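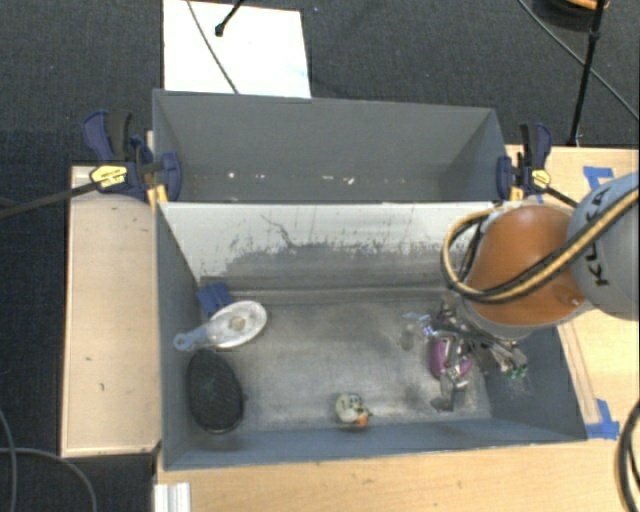
How deep should an open storage bin be for small mixed household items? Shallow enough that the contents lie in one layer, with bare floor left between them.

Most bins sold for home use are too deep for what people put in them. The buyer looks at volume, since volume is the figure on the label, and a deeper bin gives more of it for the same shelf area. But volume is a poor measure for brushes, toys, small cases and other things of uneven shape. They do not stack. They settle against each other, handles cross, and the item wanted is usually under two others.

Floor area is the better measure. A bin with a wide floor and a modest load can be read at a glance. Once the floor is fully covered, each new item has to go on top of something, and from that point retrieval gets slower with every addition. My own rule is to stop at half coverage. It looks wasteful on the shelf. In daily use it is the only rule I have kept for more than a year.

Corners deserve more attention than they get. Flat items lean there, small items slide under the flat ones, and long handles end up wedged against the wall. A cluster in one corner can make a bin with plenty of free floor behave like a full one. The remedy is to move the cluster, and it takes less time than buying a divider. Dividers have their place with uniform goods such as batteries or thread. With mixed goods they fix the compartment size before anyone knows what will go in it, and the first brush that is longer than its compartment ends the arrangement.

I would also argue for open tops. A lid protects against dust and permits stacking, and both are real benefits for things used twice a year. For things used weekly the lid is an extra motion in each direction, and it tends to be left off by the second week anyway. Two open bins side by side on a work surface will do more than one lidded bin of the same total volume. One holds the unsorted items and the other receives them. Sorting inside a single bin mostly moves the pile from left to right.

On finish, I take the minority view. Catalogs such as Skimonico and Stimeo favor white interiors, and white does make dark objects easy to find. It also shows every scrape, and coated walls that get daily contact lose their surface first along the upper part, where hands and tools pass. A mid-gray interior gives enough contrast for pale and dark items alike and does not look neglected after one season - a fair trade, in my view, for a slightly duller bin. Scratches do not affect function. I would not replace a bin for appearance alone, and I would not repaint one either, as paint on a flexing wall chips again at the same points.

One last point concerns wires and small loose parts. These should not share a bin with anything that has a handle or a ring. They catch, and lifting one item brings up three. A shallow tray 12 inches long, kept beside the bins, is enough for most homes.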